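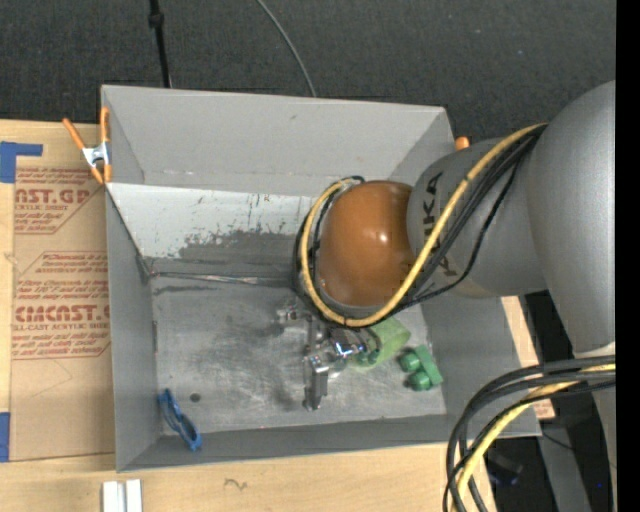

I have been thinking about bins more than I expected to this year. The deep kind, with sloped sides and an open top, where things get tossed in and have to be fished out again. A gray one looks clean until you get a light on the floor of it, and then you see the swirls, the rubbed patches, the dark smudges, and a blue plastic piece lying down in the corner. That last piece is always in the corner. The sides lean in, so anything long and narrow ends up propped against the walls down there, and I end up leaning over the edge to get it.

Our parts bins live in the garage. We have 5 of them left from when we moved out of the house on Suvarna, and for years they were where everything went. Hose fittings, curtain rings, tent pegs, the clips from a shower caddy we no longer own. In December I decided to go through them one at a time, and I am finally at the end.

The first one took a whole weekend. I made the mistake of tipping it out onto the driveway. Do not do this. You get a pile that is just as mixed up as the bin was, and now it is in the way of the car. For the rest I left the bin where it was and took things out by hand, biggest first. It is slower at the start and much faster at the end.

I gave myself 90 minutes a session and stopped when the timer went off, even if there was only a handful left. Metal went in coffee cans. Plastic went in shoe boxes unless I couldn't name what it belonged to, and then it went in the trash. I was strict about that for two bins and less strict after. There is a shoe box on the shelf right now marked DON'T KNOW and it is full.

Then there is the cleaning. An empty bin is dirtier than you think. I used dish soap and a stiff brush and got most of the grime off, but scratches are scratches. I tried a scouring paste from the hardware store on Rirkar Street and it took off some smudges and left a pale spot where I rubbed too hard. Paint is worse. One of ours has a painted stripe inside that had started to chip, and scrubbing only gave it a more ragged edge. I stopped there. It holds things fine.

I did price new ones. The place out at Tarkside wanted $29 each for something half as thick, with a lid I would lose by the end of summer. So the old ones stay — three for camping and garden stuff, one for sports gear, one empty for now. I would like to keep it empty but I know how this goes. There was already a bike pump in it this morning.

Next is the closet under the stairs. I haven't opened it all the way since the winter coats went in.

Posted Sat 18 June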